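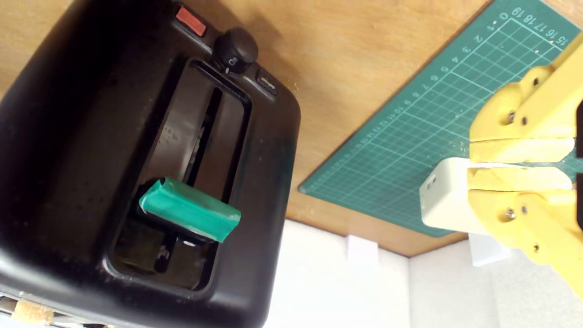
Quit buying breakfast on the way to work back in December. People keep asking how so ok, thread. Short version, I'm lazy and had to make home easier than the line at Mesach. Nothing fancy. A black toaster with one knob and a little red button is plenty of machine for 6 am me. No app, no screen, no menu

---

The money part first bc thats what everyone wants. I was spending 72 bucks a week at Mesach. Coffee, egg thing, another coffee. Never looked at the total until the card statement came and I had to sit down on the stairs

---

Did the math for a year and it's close to 4,000. On egg things!! My car needed brakes and I was telling people I couldn't afford brakes

---

First two weeks were bad. Kept leaving the house with nothing and caving at the Tadgate station kiosk, where the muffins are worse and cost more. So if you slip early, whatever, keep going

---

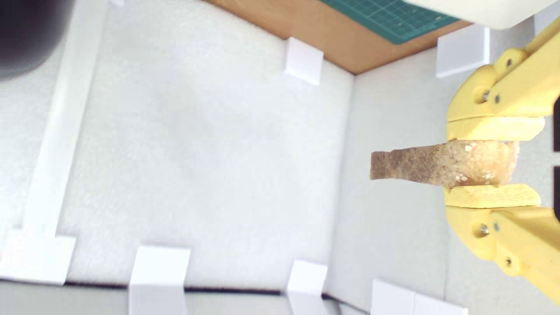

What fixed it was doing stuff the night before. Mug out, plate out, coffee measured. Takes the length of one song. Morning me makes no decisions

---

Also bread goes in the freezer already sliced. I used to throw out half of every loaf and feel awful about it. Now it goes straight from freezer to toaster, just give it a bit longer

---

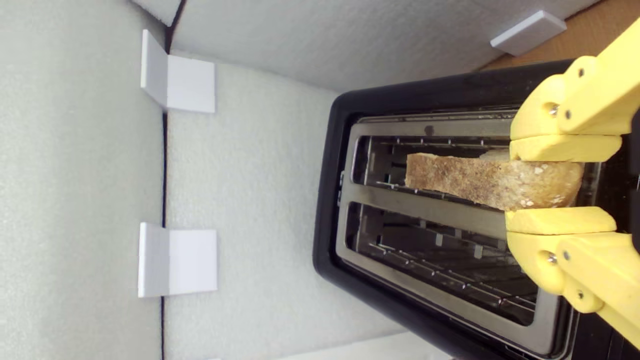 *golden, a few dark speckles. good enough*

---

Loan Phí (coworker, way more organized than me) boils eggs for the whole week in one go. Tried it. By day four I hate eggs. Now I do half a batch and I'm fine

---

Diệp Lưu asked if I miss the social part. Yeah kinda. The guy at Mesach knew my order. So I still go on paydays and sit down with it like a person insted of eating in the car

--- 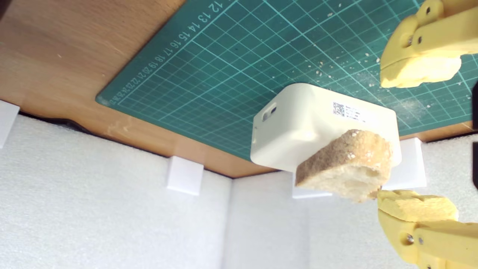 **MONEY STUFF // where it went**

Set up an auto transfer so the breakfast money leaves checking before I see it. Brakes got done. First 1,000 after that went in a savings account and I have not touched it, mostly bc I forgot the password

---

Stuff I wouldn't bother with: the Elov meal planner (nice looking, opened it twice), overnight oats in jars, getting up at 5

---

Stuff worth it: a decent travel mug. Mine's a Mondal from the thrift store, 9 dollars, lid leaks a little if you tip it. Butter left out overnight. Leaving ten mintues earlier so you can eat sitting down

---

Lunch is next and I'm dreading it. If you have a packed lunch that survives a hot car send it to me pls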